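Mitia is a two-armed benchtop workcell for liquid handling, sold by Grarau for teaching laboratories and small analytical labs. It differs from deck-type liquid handlers in that it uses ordinary hand tools and glassware in place of dedicated pipetting heads. The name covers the two arms, their parallel grippers, the controller and a licence for the Skamus scheduling software. Stands, racks and tubes are bought separately.

The arms share one work area and are programmed as a pair. Either can be assigned to hold a vessel, and a routine may leave one arm idle with its gripper open. 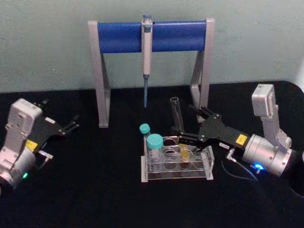
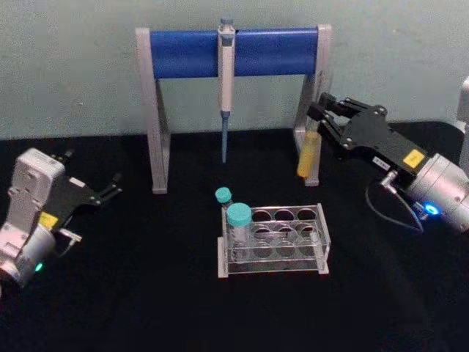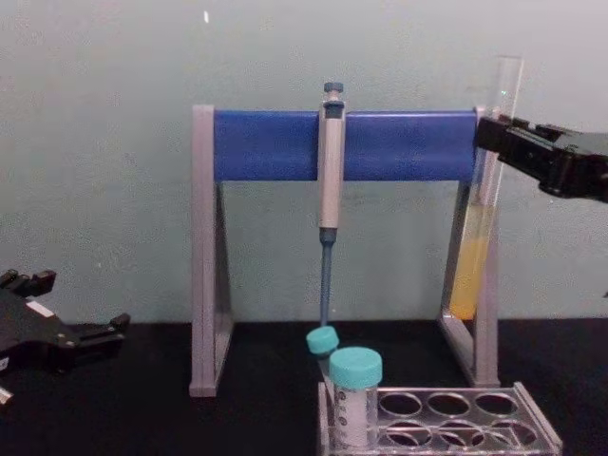
Pipette stand and clear rack on a black tabletop, with a gripper at each side.

Skamus stores each vessel as a profile containing its outside diameter, height and permitted grip zone. The standard library holds 64 profiles, and users can add their own up to a limit of 200. Routines are written as a list of steps and can be checked in simulation before the arms are energized.

The original controller, model 2000, was replaced in April by model 2321, which added separate force limits for glass and plastic. Older units can be upgraded at a service centre. The Oprea service plan covers annual calibration, replacement finger pads and software updates; it excludes broken glassware. Grippers from the earlier model fit the current arms without an adapter.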